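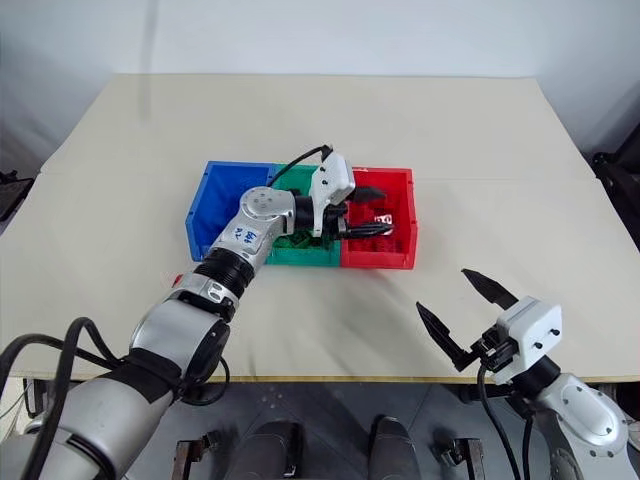

Planning software has a reputation for cleverness that Padmavathi Annamalai would like to see withdrawn. She writes the task planner at Hurell, and her view of it is roughly a parent's view of a teenager. "It will do what you asked," she says. "It will also do it by way of Norway." Her test job is sorting, with three bins in a row, blue, green and red, and two arms to share them. With one gripper already at the red bin and the other waiting open by the front of the table, the planner has to decide who moves next, and whether the cable arcing over the green bin matters. "The cable always matters. The planner thinks cables are a rumour."

Wednesday, April 4, 2018
By Fasil Tufa
Filed under: Software & Control

The old version, Istov, worked out both arms' paths together and took 26 seconds to think. The new one plans each arm alone, then haggles over the shared space in the middle. It needs 3. "People clap at that number," Annamalai says, "and then ask why one arm is standing still. It's being polite. I spent all of August teaching it to be polite."

She would like it to be a little ruder before the next release - there are 53 open bugs, and she has given several of them names. The worst is called Gerald. Gerald only turns up when visitors do.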